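**Two-arm table build enters card and book handling stage at Prilville workshop**

June 6, 2023

A home-built two-arm robot table has moved on to handling printed cards and paperbacks at the Prilville shared workshop. The project, named Plistano, is led by Khanyisile Mabaso, with mechanical work by Hendrik Nkuna. Both arms stand on a common aluminium rail at the front of a walled table with a marble-patterned top. 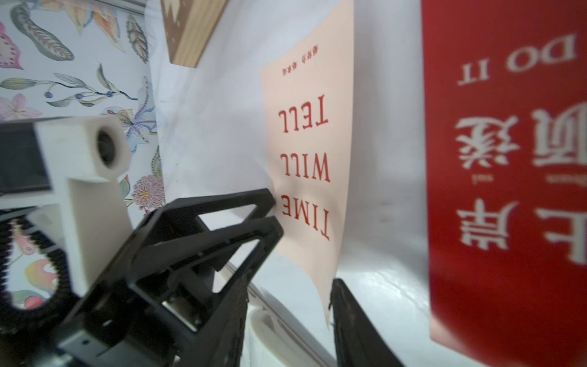
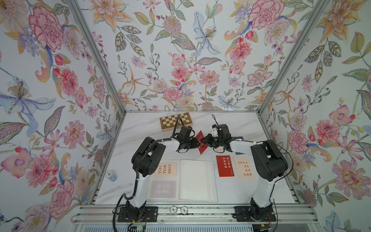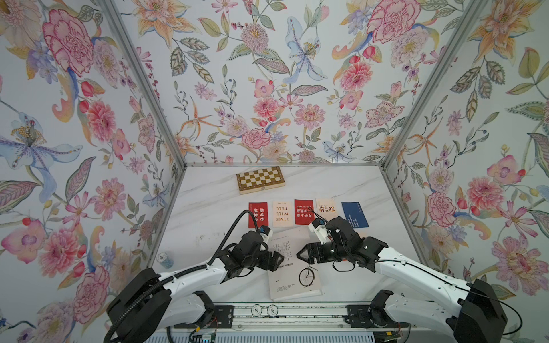

Work began in March with a single arm clamped to a bench. The second arm was added after Mabaso found that flat items slid away when pushed from one side only. The present task list covers picking up a card, standing it on edge, passing it between arms and laying it down in a row.

The control software runs on a second-hand desktop computer under the bench. It has logged 778 attempts so far. Mabaso said the card stock matters more than the printing on it: stiff covers can be gripped by the edge, but thin ones bend before the fingers close. Gripper force is now set separately for each item, from a plain text file that any member can edit.

Nkuna has rebuilt the wrist joints twice. The first version used screws that worked free under repeated turning. The current one uses longer screws and a thread-locking compound, and is checked every 5 hours of running time. Cable routing remains the main source of stoppages. A sleeve that is too short pulls the wrist off its set position, and one that is too long catches on the elbow.

Parts were bought by the members, apart from the power supply, which came from Skandlow, a local repair firm. Petronella Chauke of Skandlow also tested the supply under load and replaced its fan.

The next stage is page turning. Ute Ehlers is drawing a softer fingertip for it, to be printed at the workshop in two sizes. Drawings and settings will be placed in the members' shared folder once the fingertip has been tested on both arms.

The workshop's electronics bench is open to members on Thursday evenings. Requests for time on the table go to Mabaso.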